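We use cookies to remember your settings and to count visits. By continuing to browse you accept this. Accept / Manage preferences

Jandusley Recipe Cards

README for version 2, updated 2/8/23

This folder holds typed copies of 2,037 household recipe cards from the town of Bescombe and the farms along the Ranine road. The cards were written by many hands over many years, mostly in pencil or ballpoint, and came to us in shoeboxes, cookie tins and one recipe binder with a broken spine. The typed copies are meant for people who study home cooking, local names for dishes, or the way measurements were written down in kitchens. They can also be cooked from, with some care. See the section on units.

The name comes from the Jandusley house, where the first box was found. It doesn't mean that all the cards are from that family. Fewer than half are.

Files

cards.csv - one row per card
ingredients.csv - one row per ingredient line, linked to cards.csv by card_id
corrections.txt - changes made after version 1, newest first
spelling.txt - the spellings we kept and what we think they mean
people.csv - names written on the cards, as written

All files are UTF-8. Fields are separated by commas, and any field with a comma in it is in double quotes. Line breaks inside the method field are kept as a vertical bar, so "boil 10 min | drain" is two lines on the card. If your spreadsheet program turns fractions into dates when it opens ingredients.csv, import the quantity column as text. This happens with 1/2 and 3/4 and it has caught all of us.

Fields in cards.csv

card_id: a number. Gaps are duplicates we took out.
title: as written, including capitals. Blank if the card has no title.
title_plain: our own short title in modern spelling.
box: the letter we gave to the box or tin the card came from.
from_name: the name after "from" at the top or bottom of the card, if there is one.
method: the instructions as written. Often blank.
back: yes or no, for whether there is writing on the back.
back_text: what the back says. Shopping lists and phone messages are kept, but phone numbers are removed.
stain: yes if a stain covers any words.
typed_by: initials.
checked_by: initials, or blank if nobody has checked it yet.

Fields in ingredients.csv

card_id: matches cards.csv.
line: position of the ingredient on the card, starting at 1.
raw: the whole line as written.
quantity: the number, as written. May be a range.
unit: as written. See below.
item: the ingredient in plain words.
note: anything else, such as "if you have it" or "not the cheap kind."

How the cards were typed

Laimutė Pärn and Ott Avotiņš typed most of them from the cards themselves, at the card table in Laimutė's front room. Deividas Urbonaitė typed box F, where the writing is small and slopes backward. He had the best luck with it. Typing started in May and went box by box.

We typed what was on the card, mistakes included. Crossed-out words are inside square brackets with a minus sign, like [-lard]. Words we couldn't read are [?]. A guess is the word with a question mark in the same brackets, like [nutmeg?]. Please don't clean these out and pass the file on without saying so. That happened with version 1 and we had three emails asking where the nutmeg went.

A set of 300 cards was typed twice by different people without looking at each other's work. Selma Georgiev compared the two sets. Most of the differences were in punctuation. The ones that mattered were nearly all in quantities, where a 1 had been read as a 7 or a fraction bar had faded. After that we went back through every quantity in boxes A to D. Boxes E to H haven't had this second pass, so treat large amounts of salt or baking soda in those boxes with suspicion.

What is left out

Cards clipped whole from newspapers or packages aren't included, even where someone had written "good" on them. If a clipping had real changes written in, we typed the changes only and put "clipping" in the note.

Home remedies are left out. There were a fair number, mostly for coughs. Urmas Kuusk has them in a separate file and is deciding what to do with it.

Last names are shortened to an initial unless the family asked for the full name.

Known problems

Card 411 and card 412 are probably one recipe. The cake stops at "add eggs one at a" and the other card starts in the middle of a bake. We left them apart.

Box C was damp at some point. Ink from one card has printed itself onto the next in places, and a few words may be typed under the wrong recipe.

There are a lot more cakes, cookies and pickles than suppers. People wrote down what they couldn't do from memory. Don't use these files to work out what a family ate in a week.

"Org" appears in the from_name field on a handful of cards. At first we took it for a person. It seems to be short for the organ fund supper, and Selma has added a line on this to spelling.txt.

Oven heat is often given as slow, moderate or quick. We didn't turn these into degrees.

Use and credit

You may copy, share and change the files for any purpose. Please credit "Jandusley Recipe Cards" with the version number. If you publish a recipe that has a name in from_name, please print the name with it. That was the one thing several families asked for.

Corrections are welcome by mail or through the contact form. Give the card_id and the line number. We can check most things against the card within a couple of weeks, but boxes G and H have gone back to their owners, and those take longer.

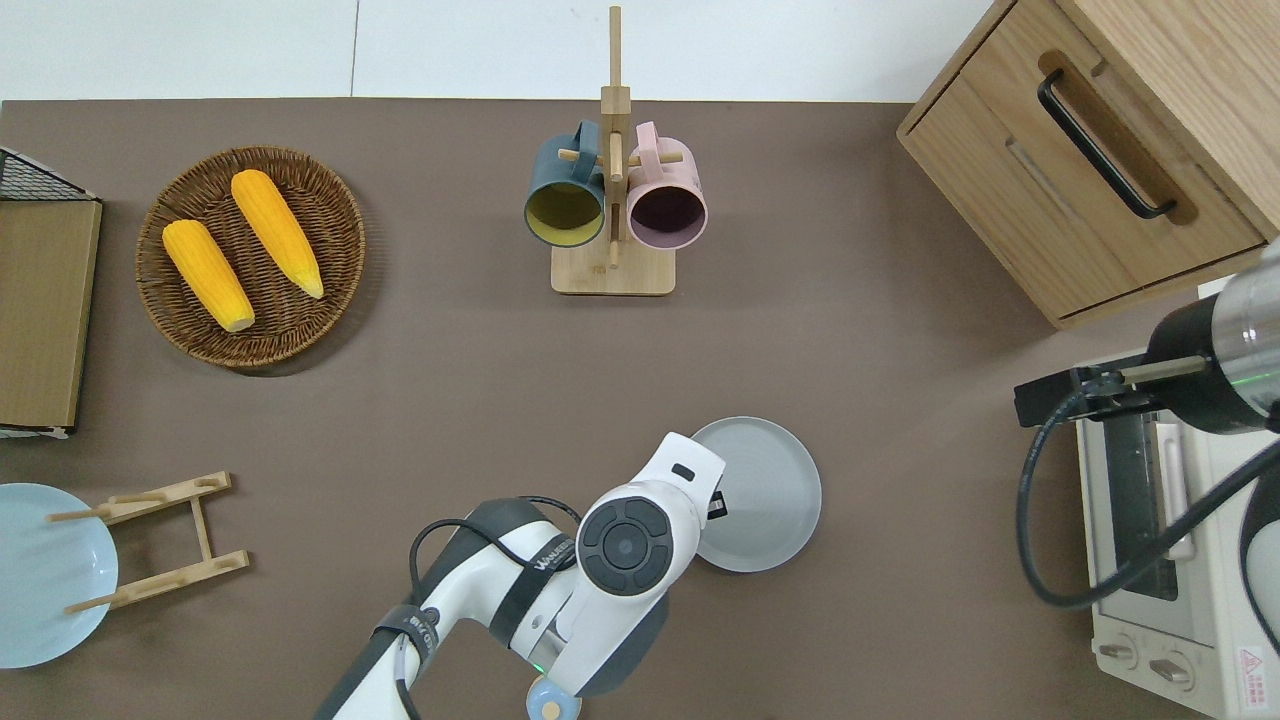
Units are the hardest part of the ingredient file, and we left them as the writers had them. "Butter the size of an egg" is in the unit column as "size of an egg." A teacup, a coffee cup and a cup are three separate units. Many vegetables are counted by the piece, and the pieces varied a good deal from garden to garden, so there is no safe way to turn them into weights. Corn is the usual case. A card that says "2 ears" for chowder means two whole ears like the pair of yellow ones in the round wicker basket, but it doesn't say how long they should be or how full of kernels. Later cards switch to "1 can" and don't give a size for the can either. We tried a column of estimated grams for version 2 and dropped it, as Ott and Deividas could not agree on an ear - their figures were far enough apart to change the soup. If you need weights, make your own table, keep it separate from the raw column, and send us a copy if you can.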